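The Line Down Gallgate

When I was nine, my town stopped being a town, and I took it personally. We'd been Stivdale for as long as anybody's grandmother could remember, with our own mayor and a sign that said Population 113. Then the county redrew the map and we became the east end of Skallovside, like somebody's spare bedroom.

The catch was the line. It was supposed to follow the creek, but whoever drew it in October followed Gallgate instead, and Gallgate bends right through Frida Oddsson's house. So her kitchen was in Skallovside and her bedroom was still in Stivdale, population one. She thought this was wonderful! She got two tax bills and paid neither (each office kept telling her to wait for the other), and at supper she'd call down the hall to ask how the weather was over there.

I delivered her paper, so I was the first to hear she'd incorporated. She'd found some old rule that said a town needed a charter, a seal and a meeting place, and she had all of it but the seal, which she carved out of a potato.
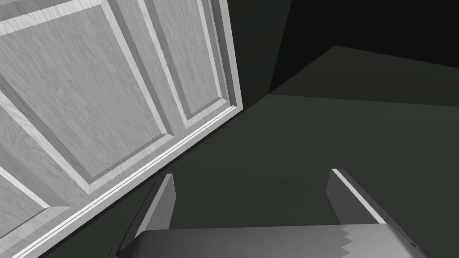

Town hall was the bedroom, and you had to knock before you crossed the line. I'd stand there in Skallovside with the paper under my arm, waiting to be recognized by the chair, and I got to know that door pretty well, the pale gray grain of it, the beveled edges around the panels. Then she'd holler "State your business!" and I'd say I had the paper, and she'd put it to a vote.

The county sent a man named Grímur Østergaard to straighten it out. He knocked too. I was on the step when he came back out, and he had potato ink on his cuff and a permit to park.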